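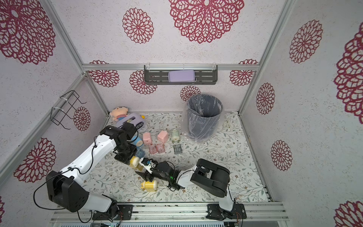
2 min read

Wallpaper paste staining through on patterned paper, can it be saved?

Posted by Emília Malý in Walls and Floors

I am papering the box room with a pale patterned paper, large red medallions on a greyish ground. It is a Stararico paper bought from an end of line shop, so I can't get more of the same batch. I have hung four drops so far. On two of them there are shiny patches along the seams where paste came out and I wiped it with a sponge. They don't show from the front but when the light comes in from the side in the afternoon they are very obvious.

The paste is Clesero ready mixed, from a tub. The wall is old plaster, lining paper on top, sized a day before. The instructions on the roll say paste the paper and leave it to soak for the time shown, but the time is not shown anywhere, so I gave it five minutes.

Can I get the shine off without pulling the drops down? And how do I stop it on the rest? I have the chimney breast still to do and I want the big medallion in the middle of it, which means a cut down both sides and more seams.

Replies (3)

dunstable_dec
Shine on a matt paper is dried paste. Get a bowl of lukewarm water and a clean white cloth, wring it nearly dry, and dab the patch. Don't rub. Leave it a minute, dab again, then press with a dry cloth. Change the water as soon as it goes cloudy. Try it first behind where the door opens or on an offcut, as some reds will run. If the red comes off on the cloth, stop there and live with it.

If the patch has been rubbed hard while it was wet you may have polished the surface of the paper, and water won't bring that back. You will know after two or three goes.

For the rest, you are probably using too much paste at the edges. Paste from the middle outwards, fold the ends in to the middle, and leave it the same time for every drop. Ready mixed tub paste is often thick. Use a seam roller lightly, and not until the paper has been up for ten minutes or so. If you roll too soon it squeezes everything out.

On the chimney breast, find the centre, mark a plumb line half a roll width to one side of it, and hang your first drop to that line so the medallion sits in the middle. Work outwards from there and take the paper round the corners onto the sides by an inch or so. Look at the height too before you cut. You want the full medallion at eye level and the part ones at the ceiling and skirting, where they won't bother you. With a big repeat you can lose a lot of paper per drop, so lay two lengths side by side on the floor and check you have enough before you start.

Grinutden
Had the same with a dark green one. Bread works. Ball up a bit of white bread and roll it over the mark when it's dry. It took off most of it for me but not all.

pennyroyal172
I would just put a bookcase there. Also Deschamps do a paste that goes on the wall instead of the paper, but I think you need a paste the wall type of paper for that, so check the label. Mine was 300 gsm and heavy as anything and it still stayed up.

Emília Malý
Thank you all. I tried the dabbing on an offcut and the red held, so I did the worst seam this morning. It is better, still a bit of shine low down near the skirting. The bread did nothing on mine. I have marked the centre line on the chimney breast and will cut those drops at the weekend. I make it 40 cm of waste if I put the medallion where I want it, and there is enough on the last roll.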